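Clellance Table Review: Four Months With a Light Wood-Grain Work Table

Reviewed by Roland Horrocks

We bought the Clellance in July to replace two folding tables in our shared workroom. It gets used for lunch, small repairs and sorting parts, usually all in the same day. I paid 300 dollars for it, delivery included.

Assembly

The top comes in one piece and the legs bolt on from below. It took me 70 minutes alone. The instructions are a single sheet and the drawing for the leg brackets is upside down compared to the rest, so I put the first one on wrong. A second person would help when it's time to turn the table over. The wrench in the box is soft and I switched to my own after two bolts.

Stability

The tapered legs look thin, but there is very little wobble. Leaning on one end with both arms doesn't lift the other. Our tile floor isn't level, and the table doesn't have adjustable feet, so I put a felt pad under one leg. I retightened all the bolts after 4 weeks and haven't needed to since.

Surface

The finish is the weak point. It marks easily, and smudges show when light comes in from the side. A damp cloth gets most of them off. Masking tape peels away clean if it's pulled the same day. I would use a mat under anything with a metal base.

The corners are rounded, and I appreciate that in a room where people squeeze past with chairs.

Size

Lunch containers and water bottles go at one end and there is still space to work at the other.

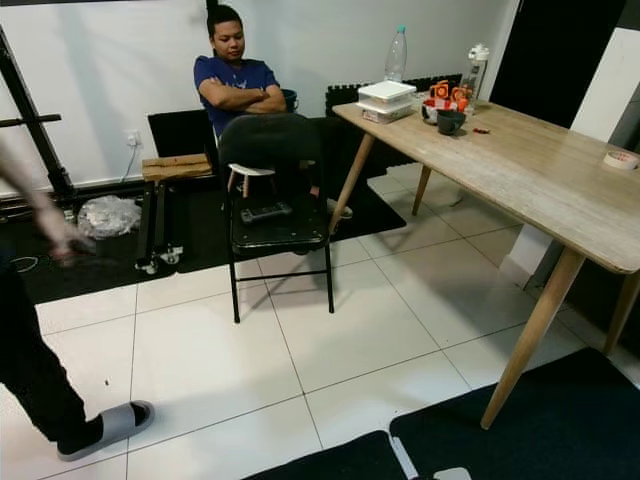
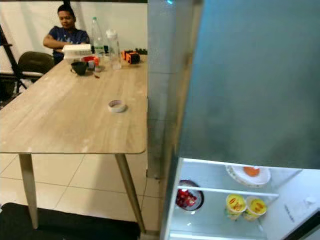 I also looked at the Climik, which was 56 dollars cheaper and had a center drawer. The drawer hung low enough to hit my knees in the store, so I passed. The Vemus had a harder top but only came in black.

Customer service was fine. One bolt was missing from the bag and a replacement came in the mail without any argument.

I'd buy it again for a lunchroom or light bench work. For heavy tools, get something with a tougher top.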